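Carys Price does artificial flowers for offices and waiting rooms. She started in February, and one of her first orders, from Kumholm, was for 100 small table bunches.

"People think you just drop them in," she says. "The stems need sorting before anything else."
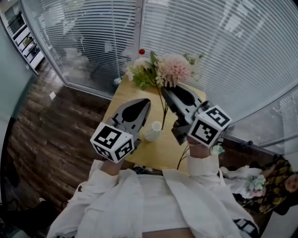
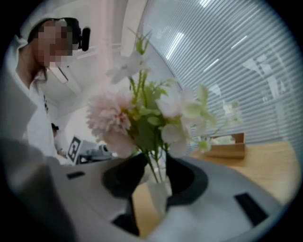
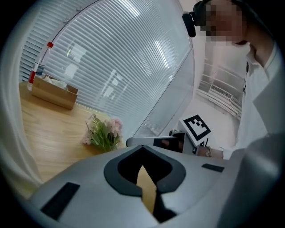 Pale pink blooms and green leaves at the table by the blinds.

Price favours one big flower per bunch, with smaller white ones to the side. "Pink is my favourite colour for an office - it sits well with light wood." She bends each leaf outward by hand and keeps any heads that come off.

Does she miss fresh flowers? "The smell, yes. I don't miss changing the water."

She dusts her own with a soft brush and keeps them out of strong sun. Her next order is for Fostis.

Recent stories
Rutilio Gallegos on mending chairs
A morning at Brirneo
Choosing a vase for a small table

Contact us | Back to top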